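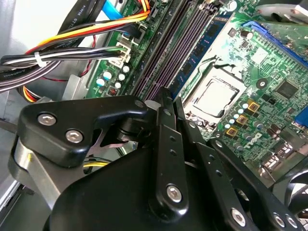

Residential Property Practice
Unit 4: Reading a Subdivision Plat and Its Recorded Restrictions

Handout revised 24 September 2020

Purpose of this unit

Students completing this unit should be able to locate a lot on a recorded plat, identify the easements and setback lines that affect it, and explain how a declaration of restrictions applies to a buyer. The unit uses the Brukdale subdivision file throughout. Copies of the plat and the declaration are in the course packet and should be brought to each meeting.

1. The plat

A plat is a scaled survey map showing how a tract has been divided into lots, streets and common areas. Once it is approved and recorded, a lot may be conveyed by reference to the plat, for example "Lot 12, Brukdale, Section 3," without a full metes and bounds description in the deed. The street address is a convenience for mail and emergency services. It does not take the place of the legal description.

Students should read the general notes before studying the drawing. In the Brukdale file, the notes state that Wistis Lane is a public street and that Ellunus Court is a private drive maintained by the owners' association. The difference affects snow removal, paving costs and, in some cases, a lender's requirements.

2. Setbacks and easements

A building setback line marks the closest point to a boundary at which a structure may stand. An easement gives another party a right to use part of the lot for a stated purpose. The two are often drawn close together and are frequently confused. A fence may be permitted within a setback and still be subject to removal if it blocks a drainage easement.

The lot used in the class exercise contains a dwelling of 3,647 square feet. Compare the outline of the dwelling with the setback lines on all sides, and note where the rear drainage easement crosses the lot. 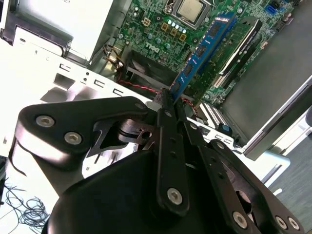

Blue memory module at a DIMM slot on a green Dell motherboard.

3. Declaration of restrictions

Restrictions recorded against the whole subdivision bind later owners whether or not they are repeated in the deed. The Brukdale declaration sets a minimum dwelling size of 2,000 square feet, limits outbuildings, and requires written approval for exterior changes. Zoning rules apply separately. Where the two differ, an owner must ordinarily satisfy the stricter one.

An amendment is effective only if adopted in the manner the declaration provides. The packet includes the amendment for the Sheikh Road frontage, recorded in December, which changed the rules on detached garages. Students should check which lots it covers before relying on it.

4. Written assignment

Prepare a memorandum to a prospective buyer of the exercise lot who wishes to add a detached garage. Cite the plat note or the section of the declaration that supports each statement. State plainly any point that the recorded documents leave open, and name the office or professional the buyer should consult.

Submit the memorandum on paper at the start of the next meeting, with a marked copy of the plat attached.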